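Search this site
Enter keywords Go
Print this page | E-mail this page

Rurkevcombe Toy Library
Minutes of the meeting held on Friday 1/22/21

Present: Ulla Fagerlund (chair), Saimi Tuominen, Brunello Villa, Vilgot Viklund, Ulla Sundqvist (minutes)
Apologies: none received

1. Welcome and last minutes

Ulla F. welcomed everyone and thanked Brunello for getting the heating going before the rest of us arrived. The December minutes were read and agreed, with one correction: the Zakel delivery was two boxes of jigsaws and one of bricks, and I had written it down the other way about. My apologies to Saimi, who unpacked the lot and ought to know.

2. The soft toys and the round tables
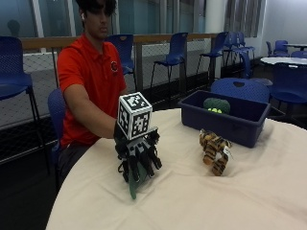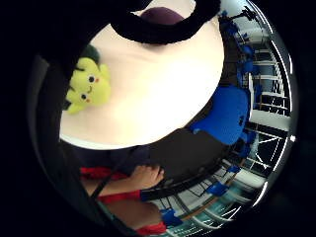

We spent far longer on this than planned, but it was a cheerful discussion and I think we were all glad to have it. Saimi reported that the soft toys are easily the best-loved part of the library and also the part that gives us the most work. They go out in ones and twos, come home in carrier bags, and then have to be looked over, matched to their cards and put back in the right bin. She would like every soft toy that comes in to be laid out on a round table and checked properly before it goes anywhere near a bin — seams, eyes, tags and stuffing, in whatever order suits the person doing it.

Vilgot asked whether the tags should be cut off, as some families find them scratchy. Saimi would prefer to keep them wherever they are still readable, for the washing instructions. After some friendly back and forth it was agreed to leave tags on unless a family asks, and to copy the washing instructions on to the card in any case.

There was a long talk about the vegetables. Brunello feels strongly that the plush vegetables belong with the play kitchen things, and Ulla F. feels just as strongly that anything you can cuddle is a soft toy. I am recording both views at their own request. We settled on keeping them with the animals until Easter and asking the children which they like better.

On tablecloths, Saimi finds that small toys stay put better on a cloth, and it is kinder on the ears when the bricks come out. Vilgot pointed out that a bare top can be wiped down between families, which matters a good deal at present. Agreed: cloths for sorting, bare tops for family visits, and the cloths to go home with Brunello for washing at the end of each month. He says his machine can manage it.

ACTION: Saimi to write out the checking routine on one side of paper.
ACTION: Brunello to collect the tablecloths.

3. Chairs

Vilgot has been in touch with Vik about extra chairs in the small size. They can let us have them at the same price as last time if we order before the 31st. There was a wish for blue again so that everything goes together, and Ulla F. said very nicely that she would put up with any colour provided they stack. Agreed to order, blue if they have it.

ACTION: Vilgot to place the order.

4. Money

Ulla F. went through the figures. We have a little over 1,000 pounds in the account, of which 100 is set aside for repairs and mending. The Fava café has kindly offered to keep our collecting tin on its counter once it is open as usual, and a thank-you card was passed round and signed by all. Brunello wondered about spending part of the repairs money on decent thread and a better pair of scissors, and this was agreed without anybody needing to be persuaded.

5. Lending by appointment

Families are still collecting from the side door, one household at a time, and on the whole it is going smoothly. Saimi has had requests for slightly longer loans while people are at home so much. It was agreed to extend all loans to six weeks for now, with the cards stamped to match. I said I would ring the families who have no e-mail, which I rather enjoy doing, so please send me any names I may have missed.

ACTION: Ulla S. to ring round.

6. Any other business

The lid of the dressing-up trunk has come off its hinge again. Vilgot will bring his screwdriver.

Ulla F. asked if someone could look for the spare key to the cupboard, last seen on a green ribbon.

The meeting closed at ten to nine. Next meeting: date to be sent round by Ulla F.

Contact us | © Rurkevcombe Toy Library | Back to top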